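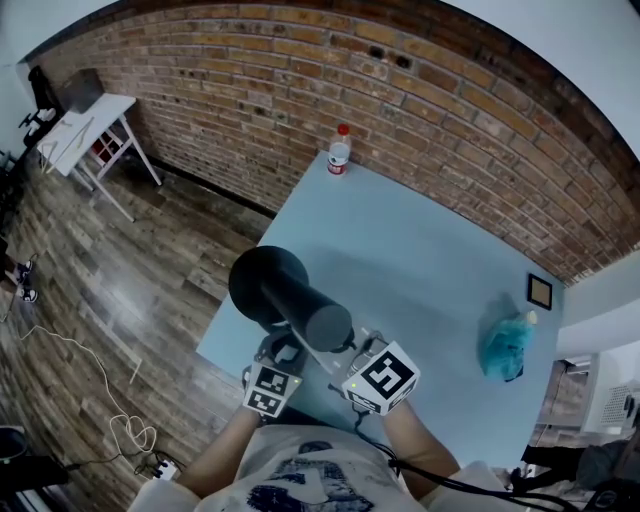
The Arken Tabletop Register is a written record of small household articles and of how they are placed on, moved across and cleared from a work table. It is maintained by the Zalutance project as a reference for storage planning and for teaching materials on the orderly keeping of shared rooms. Entries cover ordinary things of mixed size, shape and firmness. A clear plastic bottle with a red cap, standing near the brick wall at the far edge of the table, is entered as an upright container; a crumpled translucent blue bag is entered as a soft wrapping, and whatever is inside it receives an entry of its own. A small square picture frame lying flat is entered under display articles, with its position noted as "flat."

Search this repository
Search

Version and status

This is version 2 of the register, released in June 2022. It replaces the first version in full. Identifiers from the first version have been kept where the article is still listed, and retired identifiers have not been assigned to anything else.

Contents

The register is supplied as two plain text tables and a short glossary. The article table has one row for each object and 16 columns. The placement table has one row for each recorded position and refers back to the article table by identifier. Articles are grouped into 23 categories, among them upright containers, soft wrappings, display articles, articles with a wide base, cords and power strips, and loose caps and lids.

Categories describe form and ordinary handling. They do not describe value, age or ownership. An article that could belong to more than one category is entered under the category that matches its largest part, and the others are listed in the notes column. A tall article with a round base and a long shaft is therefore placed with articles with a wide base, whatever its purpose may be.

Placement terms

Positions are given from the point of view of a person standing at the near edge of the table. "Near" and "far" refer to the distance from that person, and "left" and "right" are that person's left and right. An article is "standing" when it rests on the base it was made to rest on, "lying" when it rests on a side, and "flat" when its largest face is parallel to the tabletop. An article in the hands has no table position and is entered as "held." Its identifier is kept open until it is set down again.

The floor next to the table is a separate area. Cords that run across it are recorded by their path, with any loops mentioned, and are never combined with articles on the table.

Rooms

Each placement row carries a room code. The code points to a brief room note giving the wall surfaces, the floor surface, the ceiling and the kind of lighting. The notes are deliberately short and are meant to let a reader judge how an article would stand out against what is behind it. 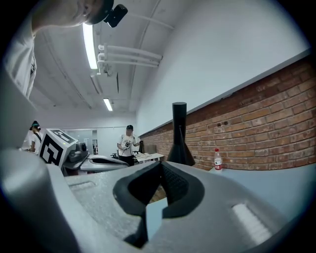

Room notes are written from the walls inward. Where a wall has two finishes, as with brick below and white paint above, the lower finish is given first because it is the one usually behind the articles on the table. Ceiling fixtures are recorded by type. Fluorescent tubes are entered as "tube," and pipes fixed along a ceiling are mentioned only in the free text of the room note.

Room notes from Murka and Nair use the same terms. Some of the earlier Nair notes gave colors under local names – these have been changed to the everyday words in the glossary, and the original wording is preserved in a separate column.

Known limitations

Translucent articles are described less consistently than solid ones, particularly where the contents show through. Readers should treat the contents field for soft wrappings as incomplete. Dark articles with several joined parts have sometimes been entered as one object and sometimes as more than one. The glossary now requires a single entry unless the parts can be separated by hand, but older rows have not all been brought into line.

Sizes are given in words only. The register should not be used to determine whether an article will fit a particular shelf or drawer.

Use and corrections

The register may be copied and adapted for teaching, planning and study, provided that the version number is stated. Altered copies must carry a different title. Requests for correction should give the article identifier, the column concerned and the proposed wording. Requests are reviewed within 30 days, and accepted changes are held for the next release, planned for December. Corrections to the glossary affect every room and may take longer to review.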